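Kapitel 7
Verpackung und Kennzeichnung von Konsumgütern

Lernziele

Nach der Bearbeitung dieses Kapitels sind Sie in der Lage,
die Grundfunktionen der Verpackung zu benennen und gegeneinander abzugrenzen,
Verkaufs-, Um- und Transportverpackungen zu unterscheiden,
Pflichtangaben und freiwillige Angaben auf einem Etikett zu erkennen,
den Aufbau einer Artikelnummer zu erläutern und
die Kosten einer Verpackungsumstellung überschlägig zu berechnen.

Einstieg: Ein Sortiment wird umgestellt

Die Paredes Handelsgesellschaft beliefert Drogeriemärkte und kleinere Einzelhändler mit Artikeln des täglichen Bedarfs. Im November beschließt die Geschäftsleitung, die Eigenmarke Iker neu zu gestalten. Betroffen sind Wattestäbchen, Zahnpflegeartikel, Reisesets und Haushaltsschwämme, insgesamt 48 Artikel. Bisher wurden diese Waren in Faltschachteln aus Karton angeboten. Künftig sollen sie überwiegend in durchsichtigen Kunststoffdosen mit aufgeklebtem Etikett verkauft werden.

Der Einkauf begrüßt den Vorschlag, da der Lieferant Paster die Dosen in großen Mengen vorrätig hält. Das Lager äußert Bedenken: Die neuen Dosen lassen sich schlechter stapeln als die rechteckigen Schachteln, und die vorhandenen Umkartons passen nicht mehr. Die Marketingabteilung wiederum möchte möglichst viel Fläche für Farbe und Schriftzug nutzen, während die Rechtsabteilung auf ausreichend Platz für die vorgeschriebenen Angaben besteht. Jede Abteilung betrachtet dieselbe Verpackung also unter einem anderen Gesichtspunkt. Mit diesen Gesichtspunkten und ihrem Ausgleich befasst sich das vorliegende Kapitel.

7.1 Funktionen der Verpackung

Unter Verpackung versteht man die Umhüllung eines Gutes, die von diesem wieder getrennt werden kann. Das umhüllte Gut wird als Packgut bezeichnet, das verwendete Material als Packstoff. Das aus dem Packstoff gefertigte Erzeugnis, etwa eine Dose, ein Beutel oder eine Schachtel, heißt Packmittel. Hinzu treten Packhilfsmittel wie Verschlüsse, Klebebänder und Etiketten.

Die Schutzfunktion steht in der Regel an erster Stelle. Die Verpackung bewahrt das Packgut vor Bruch, Feuchtigkeit, Verschmutzung und Verlust. Bei Hygieneartikeln kommt ihr besonderes Gewicht zu, weil der Käufer eine unversehrte und saubere Ware erwartet. Umgekehrt kann die Verpackung auch die Umgebung vor dem Packgut schützen, zum Beispiel bei Reinigungsmitteln.

Die Lager- und Transportfunktion betrifft die Handhabung der Ware auf dem Weg vom Hersteller zum Verkaufsregal. Maße und Gewicht sollen so gewählt werden, dass Paletten und Regalböden gut ausgelastet sind. Abgerundete Formen führen dabei häufig zu ungenutztem Raum — ein Nachteil, der bei hohen Stückzahlen erheblich ins Gewicht fällt.

Die Verkaufsfunktion gewinnt mit der Selbstbedienung an Bedeutung. Da ein Beratungsgespräch meist entfällt, muss die Verpackung die Ware selbst vorstellen. Kräftige Farben, vereinfachte Zeichnungen des Inhalts und kleine Figuren sind verbreitete Gestaltungsmittel. Eine Abbildung der Ware ist zudem für Käufer verständlich, die die Sprache des Aufdrucks nicht lesen.

Die Informationsfunktion schließlich umfasst alle Angaben, die Handel und Verbraucher benötigen. Dazu zählen Bezeichnung, Menge, Hersteller und Hinweise zur Verwendung. Bei kleinen Packungen konkurrieren diese Angaben mit der werblichen Gestaltung um dieselbe Fläche.

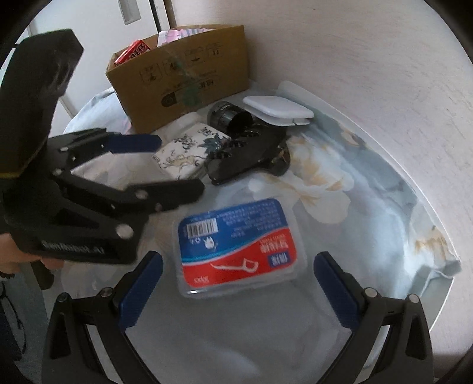

Abb. 7.1: Kunststoffdose mit chinesisch beschriftetem Etikett. Strichcode, Stückzahl (50pcs) und Umrisszeichnung eines Zahnseidesticks sind auf demselben Etikett untergebracht.

7.2 Verpackungsarten im Warenfluss

Nach ihrer Stellung im Warenfluss werden drei Arten unterschieden. Die Verkaufsverpackung bildet zusammen mit der Ware die Einheit, die dem Endverbraucher angeboten wird. Die Umverpackung fasst mehrere Verkaufseinheiten zusammen und dient häufig zugleich der Bestückung des Regals. Die Transportverpackung erleichtert die Beförderung und gelangt üblicherweise nicht in die Hand des Endverbrauchers.

Im Fall der Paredes Handelsgesellschaft ist die durchsichtige Dose die Verkaufsverpackung. Der Karton, in dem mehrere Dosen an die Filiale geliefert werden, stellt je nach Verwendung eine Um- oder eine Transportverpackung dar. Die Einordnung richtet sich nach dem Zweck und wird nicht allein vom Material bestimmt. Sie ist auch kaufmännisch von Belang, da sich Rücknahme- und Beteiligungspflichten nach der jeweiligen Verpackungsart richten können.

7.3 Kennzeichnung und Artikelnummer

Der Strichcode auf einer Verkaufsverpackung enthält in verschlüsselter Form eine Artikelnummer. Preis und Bezeichnung sind darin gewöhnlich nicht gespeichert. Die Kasse liest die Nummer ein und ruft die zugehörigen Daten aus dem Warenwirtschaftssystem ab. Preisänderungen lassen sich auf diese Weise vornehmen, ohne dass die Packungen neu ausgezeichnet werden müssen.

Von der Artikelnummer auf der Verpackung ist die betriebsinterne Nummer zu unterscheiden. So führt das Zentrallager Miltdale die Zahnpflegedose der Marke Iker unter der internen Nummer 2823. Diese Nummer hat außerhalb des Unternehmens keine Bedeutung. Bei einer Umstellung der Verpackung ist daher zu prüfen, ob die interne Nummer beibehalten werden kann oder ob Alt- und Neuware vorübergehend getrennt zu führen sind.

Für die Lesbarkeit des Strichcodes sind ein ausreichender Kontrast, eine ruhige Umgebung und eine möglichst ebene Fläche erforderlich. Stark glänzende Etiketten und enge Wölbungen können den Lesevorgang beeinträchtigen. Der Code wird deshalb bereits im Entwurf berücksichtigt — nachträgliche Korrekturen verursachen in der Regel höhere Kosten.

Aufgaben zur Einführung

1. Ordnen Sie die im Einstiegsfall genannten Einwände der Abteilungen den vier Funktionen der Verpackung zu.
2. Ein Umkarton fasste bisher 100 Faltschachteln. Von den neuen Dosen passen nur 48 hinein. Berechnen Sie, wie viele Umkartons für 4.800 Verkaufseinheiten vor und nach der Umstellung benötigt werden.
3. Erläutern Sie, weshalb eine Preisänderung keinen neuen Strichcode erfordert.
4. Entwerfen Sie für einen Artikel Ihrer Wahl ein Etikett und begründen Sie die Anordnung der Angaben.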